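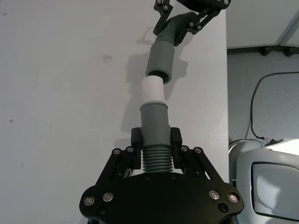 1/ Notes on water hammer in small apartment buildings. It comes up every January, when people start hearing the pipes at night.

2/ Moving water has momentum. Close a valve fast and the flow stops, and the pressure jumps. The jump depends on flow speed and on how stiff the pipe is. Copper rings louder than plastic for the same flow. 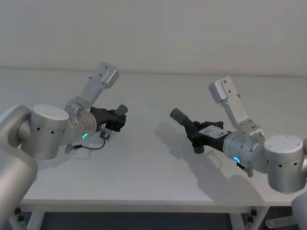 3/ Worst offenders are solenoid valves in washers and dishwashers. They shut almost instantly. A hand faucet closed at normal speed rarely does it.

4/ Check static pressure first. Gauge on a hose bib, all fixtures off. Above 80 psi you want a pressure reducing valve before you spend money on arrestors.

5/ Arrestors go close to the fast valve. One down in the basement does little for a washer on the third floor.

6/ Roxana Cabrera asked about old capped air chambers. They fill with water over time. Drain the system, refill, and they work again for a while.

7/ Loose straps are a separate problem with a similar sound. In the Uvbridge building we re-strapped 23 points on one riser and the banging dropped by half with no change in pressure.

8/ Next thread: thermal expansion ticking, which gets misread as hammer.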